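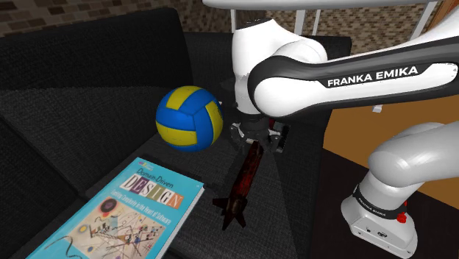 May, still going: the sourdough, the choir and the wretched stairs

Right, I promised myself I'd write more this month and then I went and lost a whole week to the stairs. So let me catch up while the kettle's on, it's almost eleven at night and I should be in bed, but I had coffee at Silvia's at six and that's always a mistake.

The stairs first. I have now stripped the paint off all of them except the top two, and I'm leaving those for a day when I feel stronger. Under the brown there was cream, and under the cream there was a green I can only call hospital, and under the green there was more brown! Who paints stairs brown twice? My knees are shot. I've been kneeling on an old bath mat folded over, and when I stood up this afternoon I made a noise that got the dog up off his bed to look at me.

Branislav Murín came by to borrow the ladder and stayed to tell me I was using the wrong scraper. He was right, which was annoying. He went home and came back with one his father used to have, with a curved blade, and it went round the spindles like butter. He wouldn't take any money for it so I gave him a loaf. Then he told me the loaf was a bit flat. It WAS a bit flat. I don't need telling.

About that loaf. I've had the starter going since the winter and it was doing so well, bubbling away on top of the fridge, and then we had those cold nights and it just sulked. I moved it next to the boiler and it went the other way and crawled out of the jar and down the cupboard door. I think I'm feeding it at the wrong time. Silvia Oravec does hers first thing in the morning with rye and warm water and she never measures a thing, and hers comes out with that big open crumb like the ones in the bakery. I weigh everything, 100 grams of this and 100 grams of that, and I get a doorstop. There's no justice. She's going to give me a bit of hers in a jam jar and I'm going to pretend it's mine and see if anyone notices.

Choir. We have two new pieces and I don't like either of them yet. One is slow and in Latin and sits just where my voice cracks. The other is a folk thing from Susstead with about a million verses, all about a miller, and the altos get nothing but "la" for most of it. I did say something. I was told it would grow on me. We're singing it at the summer concert in the hall, so it had better grow quickly!

The good news is that the roof money is coming along. They read out the total at the break and it's 2,320 now, and there was a little cheer from the tenors, who cheer at anything. I put in what I made from the plant stall. I still have far too many tomato seedlings – they're all along the landing window and I have to turn sideways to get past them with a laundry basket. If you are reading this and you live near me, please come and take some tomatoes. I mean it. Bring a box.

What else? I finished the Jelínek book, finally. I nearly gave up in the middle, where he goes on and on about the canal, but the last part had me sitting in the bath until the water was freezing. I cried at the bit with the brother's coat. Silvia says she guessed it from the second chapter, but Silvia says that about every book. Next up is the one my sister mailed me, which has a very ugly cover and a very nice note inside, so I feel I have to.

Mom called. Her hip is better and she's walking down to the store on her own again, with the stick for show. She wants to come up when the stairs are done, and I said that could be a while, and she said she'd managed worse stairs with a baby under each arm. There was only ever one baby at a time, but I let it go.

Tomorrow: the last of the scraping (maybe), post office before noon, call the dentist, buy sandpaper, feed the starter BEFORE breakfast. And I need to practice that miller song, at least the verse where we get actual words. The dog has gone up without me and I can hear him turning round and round on my side of the bed, so I'd better get up there while there's still a bit of blanket left.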